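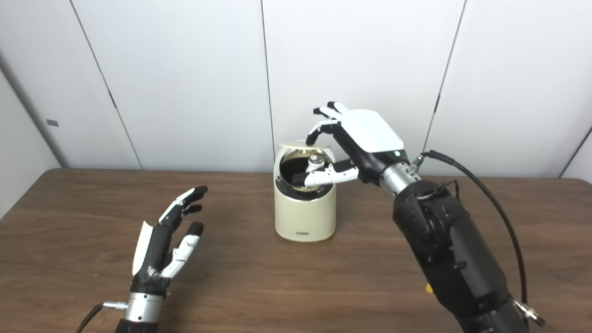
What Is a Software Update?

A program is a long list of instructions. One small program for a smart lamp, made by a company called Toltura, has 3891 lines. Some of those lines contain mistakes.

A mistake that lets a stranger in is called a vulnerability. When the company finds one, its programmers write a correction, known as a patch. An update carries the patch to your device over the internet.

Before installing it, the device checks a digital signature - a code that shows who made the update. If the signature does not match, the device should refuse the file.

Updating the lamp takes nearly 4 minutes. Do not unplug it during that time. If a message asks you to install something and you are not sure, show an adult first.

Words to know: patch, signature, vulnerability.

Text by Apolline Roussel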